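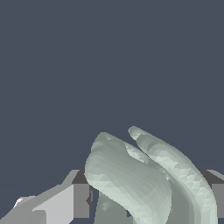 Figure 1. Simulated hand with its triangular surface mesh, shown against a plain background and gray blocks.

Preparing a Hand Mesh for Contact Simulation

This page explains how to reduce the surface mesh of a simulated hand before running contact trials in the Fovance simulator. It follows the method used in the Sterkside grasp study and assumes that the simulator is installed and a hand model has been loaded.

1. Open the model and turn on flat shading. The facets should be plain to see on each digit, as in Figure 1. If the surface looks perfectly smooth, the display is still averaging the normals.

2. Record the triangle count. The hand used in the study began with 3904 triangles. Save this version under its own name; it serves as the reference in step 6.

3. Mark the regions to be protected. Fingertips and the inner sides of the digits carry most of the contact and should keep their full detail. The back of the hand may be reduced freely.

4. Run the Draltau reduction tool on the unprotected regions only. Stop when the longest edge reaches 6 millimeters. Longer edges produced visible corners along the curves of the digits, and contact points jumped between them.

5. Close the hand slowly and watch the places where two digits meet. Small bright flecks along a shared edge may mean that the surfaces overlap. Check the contact log before changing the mesh – lighting alone can produce a similar effect.

6. Run 12 trials with the reduced mesh and 12 with the reference, using the same starting poses. Compare contact position first, then run time.

In the study, the reduced mesh finished in 78 percent of the reference run time, with no change in which digit made first contact. The result applies to rigid objects. Soft objects were not tested, and the edge limit in step 4 should be set again for them.

Last revised November 29, 2021

Related pages
Setting friction values in Fovance
Reading the contact log
The Tehrani pose set: file layout
Exporting joint angles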